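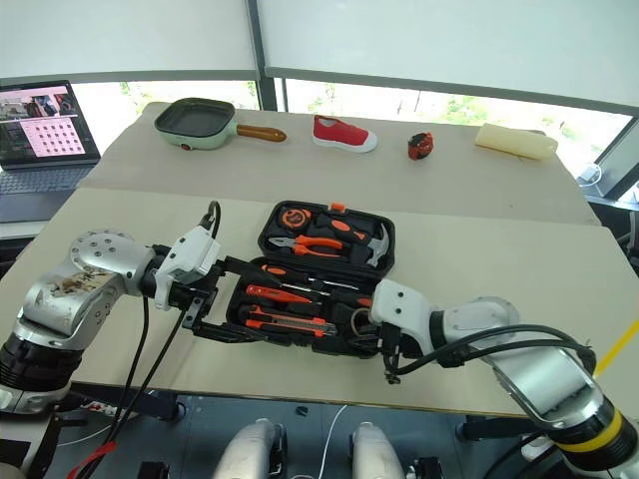
I've been putting tool kits together at Skamik since before we had the new packing line, and if you'd told me back then that I'd be excited to come in on a Friday to work next to a pair of robot arms, I would have laughed and gone back to my pliers.

But I am excited! I've been meaning to write about it since June, when the arms moved into the room by the windows and everybody at lunch had an opinion.

Some background for anyone who doesn't work in returns. Stores send kits back to us, mostly the black plastic cases with the orange-handled tools, and each one has to be opened, checked, put back in order and latched. On a normal shift I do 70 of them. Pliers in their slot, hammer in its slot, tape measure, screwdrivers, close it up, next. My record is 83 and my thumbs hurt all weekend.

The arms are learning that same job, and they're not fast yet. What surprised me is how much of the learning comes from us. Before anything else happened, I was asked to sit down and explain how I close a case. I'd never put it into words! I said, well, you hold the far side a little so it doesn't slide, and you feel for the latch. Then came the follow-ups — hold it where, how hard, what do you do if a screwdriver is sitting proud of its slot — and two hours later we had pages of notes.

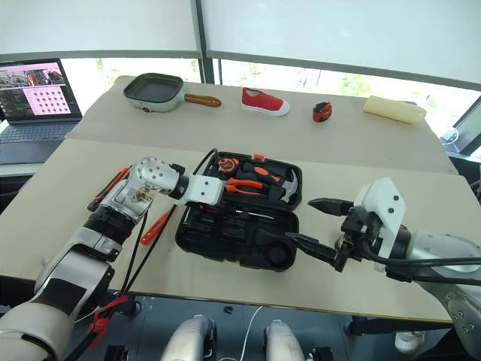 Posted by Sixten Brekke
Filed under: Work, Robots

So what changes for the people? That's the question I get from my sister, from the guys at our Bovville warehouse, and from pretty much anyone who hears the word robot.

For me, so far, the day has more variety in it. I still pack by hand in the mornings. After lunch I'm over at the robot table, setting out tools, watching an attempt, writing down what went well and what didn't, then resetting and going again. I've learned to read the software on the laptop (slowly). I know what a gripper can get hold of and what it hates. Thin handles lying flat in a tight slot, for instance. We have a spreadsheet of failed grabs with 176 rows in it, and I typed most of them, and I'm weirdly proud of that.

Not everyone on the floor feels the way I do, and I don't think they're wrong to ask questions. Marinescu, who has the bench next to mine, wanted to know straight out whether there would be fewer benches next year. Our manager said she couldn't promise anything that far off, but that the plan is for the arms to take the plain refits and for us to keep the inspections and the odd kits, the ones with a bent hinge or the wrong hammer in them. I'd have liked it in writing. We've asked for that, and also for the training hours to be paid at the higher rate, and the second one has already come through.

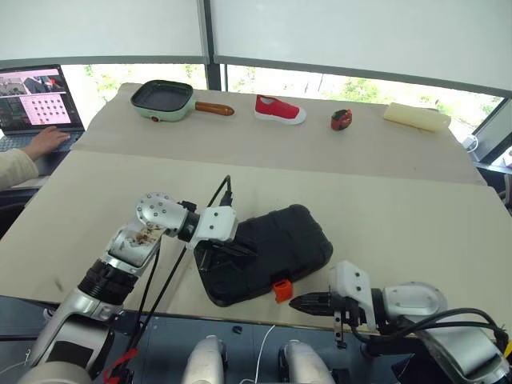
The latch is still the part I could talk about all day. My hands do it without me. You press, it clicks, and you've already reached for the next case. For the arms it's a whole project of its own, one side steadying the case while the other comes in at the front, and a small difference in angle matters. I've started noticing my own wrists when I work, and I changed how I hold the lid because of it. More comfortable, too!

Next up are the Zirkari cases, which have 2 latches and a stiffer lid. I've asked to be on that one from the start. If you work somewhere that's bringing in something similar, I'd love to hear how it's going, especially how they're handling the schedule, as ours is still a bit of a mess. Comments are open, and I read them on my break.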